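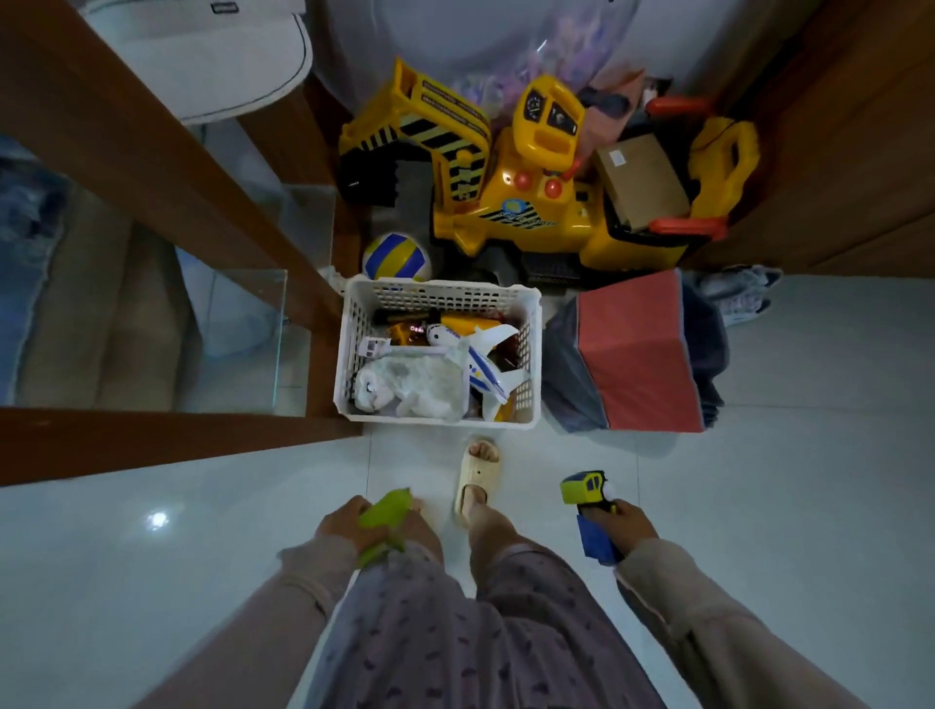 Home | Machines | Animals | Space | Ask Us

Reading time: 3 minutes

How do you teach a robot to tidy up?

By Mareike Hellwig

Think about the last time you put toys into a basket. Did you think about your fingers? Probably you did not. Your eyes found the basket, your arms moved, and your hands opened at the right moment. For you this is easy. For a robot it is very difficult, and somebody must show it.

Showing with your own hands

The first way is that a person does the job and a camera looks from the place where the person's eyes are. So the camera sees two hands, the toys they are holding, and the basket on the floor. It also sees many other things, such as a ball, a big yellow excavator or a stool with a red top. The robot has to learn which things belong to the job and which are only standing near.

A soft toy bunches up between the fingers when you squeeze it. A hard toy keeps its shape. You feel this difference at once, but a camera cannot feel. The computer has to guess it from how the fingers bend.

Showing by remote control

The second way is to drive the robot's arms yourself. This has a long name, teleoperation. "Tele" means far away. You hold two handles, and when you move your left hand, the left arm of the robot moves too. When you squeeze, the robot's gripper closes.

In the workshop in Kestthorpe I tried this with a robot called Murno. My teacher was Torben Nolte. I wanted to lift a small plastic car, and I pushed it under a shelf. After 20 tries I could put it into a box – slowly, and with my tongue between my teeth.

Why so many times?

One time is not enough. If the robot sees only one tidy-up, it may learn that the basket is always in the same place. Then you move the basket a little, and the robot drops the toy on the floor. So Torben showed Murno the same job 80 times. He moved the box, he changed the toys, and sometimes he started with the left hand.

Try it at home

You need a friend, a basket and 3 toys. Your friend is the robot and closes both eyes. Now give orders with words only, for example "arm forward" or "open your hand". Count the orders until all toys are in the basket. Svenja Gerlach from our office needed 31. Then change places!

We use cookies to remember which pages you like. Ask a grown-up before you click Accept.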